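Can a machine do the chores yet?

Posted 30/04/2022 by Declan Kerslake

My sister Agnes asked me over dinner when she could stop folding towels. I said not this year. She asked why the phone in her pocket can translate Polish and nothing on the market can put away a shirt, and I didn't give her a very good answer, so I am writing a longer one.

I worked in packaging plants for 16 years, the last 7 of them at Jurholm. We had arms there that moved cartons all night without a mistake. The cartons were all the same size and came down the belt in the same spot. Move the belt a little to one side and the arm picked up air. Dariusz Pawlak ran that line and kept a roll of yellow tape in his pocket, and most of his job was making sure things stayed on the tape.

A house has no tape. Dishes are the closest, and even there the dishwasher only does the middle part. You still load it and you still unload it. Vacuuming is half solved if you pick up your socks first. Lawn mowing is mostly solved. Laundry is where it falls apart. Washing and drying were handled long ago, and everything after the dryer door opens is still done by hand.

I kept a list last October of every chore I did at home and got to 53 before I quit. I would trust a machine with very few of them.

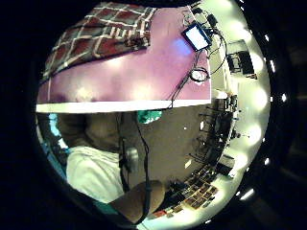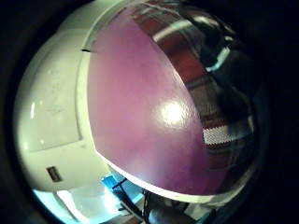 Cloth is the hard part. A carton has corners and it keeps them, but a towel has a new shape every time you touch it, and a machine has to work out which edge it is looking at before it can do anything useful. Take the plaid cloth lying across the pink tabletop. A person finds the hem without thinking. A machine has to tell the hem from a fold, and from the lines of the check, and it has to leave the tablet and the cables on the same table alone. Roman Witkowska, who I used to work with, thinks that will be sorted out in a few years. I think shops will get it before homes do, for flat things like sheets and napkins, with a person feeding them in.

Agnes says she will keep folding, but she wants it noted that she asked.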